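Abschnitt 4: Die Deckenleuchte im Flur in Betrieb nehmen und einstellen

So, die Leuchte hängt, der Karton ist leer, und jetzt kommt der Teil, den ich am liebsten mag. Falls eure Dhanial noch nicht an der Decke sitzt, blättert bitte zurück zu Abschnitt 3, da habe ich die Montage und den Anschluss beschrieben. Ich gehe ab hier davon aus, dass eine Elektrofachkraft die Leitungen angeschlossen hat und die Abdeckung eingerastet ist.

VORSICHT: Wenn ihr die Abdeckung noch mal abnehmen müsst, dann immer zuerst die Sicherung raus und gegen Wiedereinschalten sichern. Der Lichtschalter allein reicht nicht!

4.1 Was ihr braucht

Den Wandtaster (liegt in der kleinen Tüte mit der Aufschrift 577), eine standfeste Trittleiter und ein weiches, fusselfreies Tuch. Ich nehme dafür gern ein altes Brillenputztuch. Wer den Bewegungsmelder Wovach dazubestellt hat, legt ihn sich auch gleich bereit.

4.2 Erstes Einschalten

1. Sicherung wieder einschalten und einmal kurz auf den Taster drücken. Die Leuchte startet mit halber Helligkeit, das ist so gewollt.

2. Wartet 90 Sekunden, ohne noch mal zu drücken. In der Zeit liest die Leuchte ihre Grundeinstellungen ein. Ich weiß, man will sofort spielen (ich hab's beim ersten Mal auch getan und durfte von vorn anfangen).

3. Sobald das Licht zweimal kurz blinkt, ist sie bereit.

Hinweis: Blinkt gar nichts, dann die Sicherung für einen Moment ausschalten und wieder bei Schritt 1 anfangen. Hilft auch das nicht, steht in Abschnitt 7 eine Tabelle mit den häufigsten Fehlern, die Samina Mirani zusammengetragen hat.

4.3 Lichtfarbe wählen

1. Taster gedrückt halten, bis das Licht einmal flackert, dann loslassen.

2. Mit jedem kurzen Druck springt die Leuchte eine Stufe weiter: warm, neutral, kühl, dann wieder warm.

3. Bei der gewünschten Stufe einfach nichts mehr tun. Die Leuchte merkt sich den letzten Stand von selbst.

Für Flure mag ich die neutrale Stufe mit 4000 Kelvin. Man erkennt noch, ob die Socken schwarz oder dunkelblau sind, und trotzdem fühlt man sich nicht wie beim Zahnarzt! Timo Steinbach, der diese Anleitung gegengelesen hat, schwört auf warm, vor allem im November, wenn man schon nachmittags im Dunkeln heimkommt. Probiert es am besten abends aus — tagsüber mischt sich das Licht aus den Nachbarzimmern dazu und man täuscht sich leicht.

4.4 Auf Blendung prüfen

Ein Flur ist meistens schmal, man läuft also direkt unter der Leuchte durch und schaut ihr von weitem schräg entgegen. Deshalb lohnt sich der kleine Test hier mehr als im Wohnzimmer.

1. Licht auf volle Helligkeit stellen (Taster zweimal schnell hintereinander drücken).

2. Bittet jemanden, sich in den Flur zu stellen, und geht selbst ans andere Ende. Könnt ihr das Gesicht gut sehen oder kneift ihr die Augen zusammen?

3. Plätze tauschen und das Ganze wiederholen. Große und kleine Leute empfinden das ziemlich verschieden.

4. Wenn es blendet, die Helligkeit Stufe für Stufe zurücknehmen, bis es für beide angenehm ist.
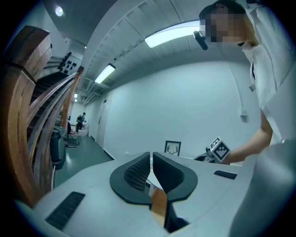

Blick in den Flur mit Deckenleuchte

Hinweis: Weiße Wände werfen viel Licht zurück, dunkle Holztüren schlucken einiges. Wer demnächst streichen will, stellt die Helligkeit danach lieber noch mal neu ein.

4.5 Bewegungsmelder koppeln (nur mit Wovach)

1. Licht ausschalten und den Melder in Reichweite der Leuchte halten.

2. Am Melder den Code 1851 einstellen, die Rädchen sitzen hinten unter der Klappe.

3. Taster an der Wand gedrückt halten, bis die Leuchte dreimal blinkt. Dann ist der Melder angemeldet und darf an seinen Platz.

VORSICHT: Den Melder bitte nicht direkt über einen Heizkörper kleben. Die warme Luft löst ihn ständig aus, und der Kleber wird mit der Zeit weich.

4.6 Abdeckung sauber halten

Nur bei ausgeschaltetem und abgekühltem Licht wischen, trocken oder ganz leicht feucht. Glasreiniger macht die Oberfläche auf Dauer stumpf, den lasst ihr also im Schrank. Ersatzabdeckungen gibt es bei Fakmont, die Bestellnummern findet ihr in Abschnitt 8.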